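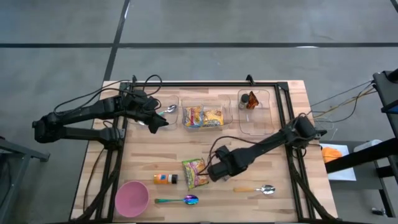

Figure 1. Table with snack packet and clear plastic container.

4.2 Do sponsored races change what people buy?

Outdoor brands often claim that putting their name on a trail race brings them loyal customers. We doubt the evidence is as strong as the claim. The most quoted case is the Losska trail run, backed for three seasons by the jacket maker Incombe. Radonjić reports that 83 percent of finishers could name the sponsor when asked at the finish line on Sunday. They were standing under its banner and wearing its bib at the time, so we give this figure little weight.

Trajkovski's follow-up is more careful but has its own trouble. Of 949 runners who entered, nearly 200 answered the mailed survey in June, and those who answered were mostly club members who had raced at Losska before. People who already like an event will tend to speak well of whoever pays for it. No runners from the unsponsored Hakska race were asked the same questions, which leaves us without a baseline.

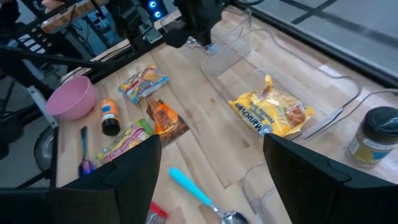
Figure 2. Packaged food on the tabletop, with a bag of Maruchan noodles in the clear bin.

Stated intent to buy is weaker still. Neither author had access to sales records, and the one store that shared receipts, Đorđević in the valley town, had marked down its Incombe stock the same month. Any rise there could be the discount. Until someone follows the same runners across a sponsored and an unsponsored season, we treat the effect as unproven.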